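Prandach Facilities Forum > Shared Rooms > Table coverings and cup storage

Yu-ting Choi, Room Coordinator
Users of Room 7 are asked to keep the black cloth on the table by the blue-green wall. Plastic cups are to be returned to the cupboard at the end of each booking. 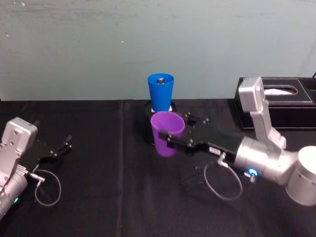

The cloth should be folded once, lengthwise, when it is put away. Small hardware such as nuts and bolts must be removed from cups before storage. Comments on this guidance are welcome until the end of March.

grirar_49
Thank you for the notice. May we request that cups be sorted by color? Our group keeps parts in the blue ones and would prefer not to mix them.

Tam934
I respectfully disagree. Sorting by color adds work at closing time. A label on the cupboard shelf would be sufficient.

grirar_49
A label does not help once a cup has left the shelf. Parts were misplaced twice last month.

rallalix
Our concern is the cloth. Folding it leaves a crease, and a light cup can tip on it. Could it be rolled instead?

Yu-ting Choi, Room Coordinator
Rolling is acceptable - please use the tube behind the door. Color sorting will remain optional for now.

Tam934
Noted. Our group will continue to stack them together.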